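7. Comparing gripper fingers on a two-arm bench

This section covers the comparison of two finger sets on the Skumport bench, one set per arm. Complete section 6 (arm homing and camera alignment) first. The object list and score sheet were drawn up by Bahman Hashemi and last revised on 2 June 2023.

7.1 Before you start

Check that both arms are parked and that the Cledex controller shows no stored faults. Faults carried over from an earlier run will stop the log without a message.

CAUTION: Keep hands outside the shared work area while either arm is enabled. The stop button cuts power to both arms, and a gripper without power may release what it holds.

7.2 Fitting the fingers

1. Switch the gripper supply off at the controller.

2. Remove the old fingers and wipe the mounting faces with a dry cloth.

3. Fit the Babaei fingers to the left arm and the standard fingers to the right arm. Tighten the screws evenly.

4. Move each wrist by hand through its full turn. Check that no cable is pulled tight or caught between the gripper and the arm.

5. Switch the supply on and run OPEN, CLOSE, OPEN on each gripper from the service menu.

Note: If the fingers do not meet along their full length, repeat steps 1 to 3. Do not correct the gap in software.

7.3 Setting the closing force

6. Set both grippers to force level 2. The level is stored separately for each arm and must be entered twice.

7. Place the test objects on the table within reach of both arms. Use a mixture of thin, rigid and open-sided items. Position need not be exact, but objects should not be moved once the run has begun.

8. Start the run from the controller. Each arm picks up one object and holds it until the operator confirms the grip. Check the angle of long objects and look for any bending in the walls of hollow ones.

Thin stick held over the bowl by one gripper, mesh pen holder held upright by the other:

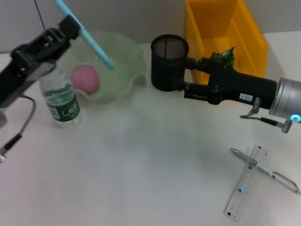
9. Enter the result for each arm on the score sheet as HELD, SLIPPED or DROPPED. Enter HELD only if the object keeps its angle for 7 seconds.

10. Press NEXT. Repeat steps 8 and 9 until the list is finished.

CAUTION: Do not raise the force level during a run to save a poor grip. Stop the run, change the level on both arms and begin again from step 7.

7.4 Saving the results

Export the log in Filemberg format before switching off. The controller keeps 228 grips in memory and then overwrites the oldest entry. Write the finger set, arm and force level on the score sheet. The log records only the arm.

If the same object slips on one arm only, swap the finger sets between the arms and repeat the run. A slip that follows the fingers points to the finger surface or shape. A slip that stays with the arm points to the gripper drive; see section 9.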